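Okach Robotics Club — progress report to the Marnby fund, spring term

Apologies for the rushed format, written between the lunch session and the evening one. Covers January to end of March.

Short version: project is running, on budget, behind on one thing (see Problems). Group is still the sixth form club from Okach plus the Limden college lot, working in the Limden room.

What we said we'd do
Get a two-arm setup working on the board wiring task — one arm steadies or plugs, other arm does the other side. Students to write the motions themselves, no ready-made demo code. Record sessions so they can go back over them.

Where we are
Arms moving together under student code since February. Calibration took longer than planned, 4 sessions instead of the one we'd pencilled in. Board now sits on a white plastic tub at the same height every time, which sorted a lot of the missed plugs. Wiring harness has been the hard part. Wires flop, the arm goes where the connector used to be and not where it is. Students are now working on getting the wrist camera to find the round connector before the gripper moves in.

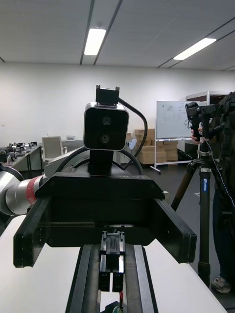
Stereo camera on its post.

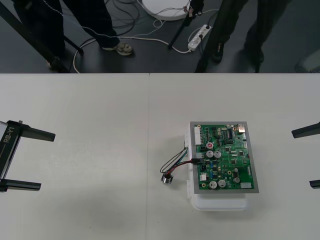 Grippers open either side of the board, harness out on the left.
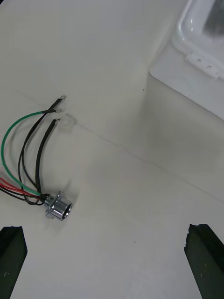

Round connector and ring terminals, seen from the wrist.

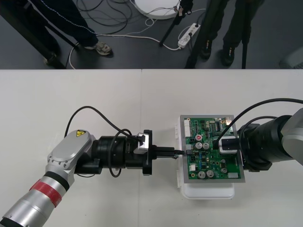 Plug up against the left edge of the board.

Attempts logged this term: 155. Full runs with no hand on the stop button: 31. Want that a lot higher by summer but it was zero at Christmas so we're pleased. Most failures are at the same point, the plug goes in at a slight angle and jams. Two of the Limden students are rewriting the approach so it comes in slower for the last bit.

The Kamolrat software is doing what we need for logging. Playback is clunky. Students have written their own small viewer which lines up the wrist view and the table view, works most of the time.

Money
Spent 600 so far on connectors, spare cable, and two replacement boards. Receipts in the shared folder, one missing (postage), will chase. Nothing else due to go out before Easter. We'd like to move what's left under travel into parts if thats alright — the Marnby open day is close enough that we don't need a coach.

Problems
Behind on the written guide. Was due end of February, half a draft exists. Calibration section done, harness section not started as the method keeps changing. New target is end of April.
Room access — we lose the Limden room for two weeks in exam season and moving the arms means calibrating all over agian. Have asked if they can stay put under a sheet, waiting to hear.
Cables on the floor need tidying, on our list. Tape and covers to be bought out of parts.

Next
Slower approach tested on the same board, then a second board with the sockets in different places.
Younger group to have a go at the pick up part only, no harness.
Short talk by the students at the open day, they are doing the slides.
Guide finished.

Could you confirm the travel/parts question by email when you get a minute, we'd want to order connectors before the holidays. Happy for you to visit any evening session, we start at 4.30 and the arms are usually running by 5.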